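January 20, 2023
Oranuch Sangkhawat

Week 2: Living with a Small Kitchen Budget

Welcome back, everyone, and thank you for coming out on such a gray morning! Last week we talked about writing down what you spend, and I hope a few of you gave it a try (even three days of receipts will do for today). This week we move on to the things we throw away, and I'll warn you that I can go on about this for a very long time.

Take your list and mark anything that went in the trash before it was finished. When I first did this myself, back in November, I had 38 dollars of food on my page for the month, most of it herbs, half jars of sauce and bread I had been so sure I would freeze. 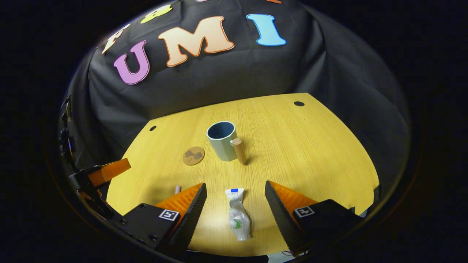 Next to each marked item, write what you paid and how much of it you used. If you paid 8 dollars for a block of cheese and ate half, you lost four dollars, and that four goes in the right-hand column. Please don't feel bad about the total. Mine was awful, and I teach the class!

For next Friday, plan two suppers around something already in your cupboard, and bring the plan with you. The Tirnthorpe branch library has a lovely shelf of leftovers cookbooks if you get stuck.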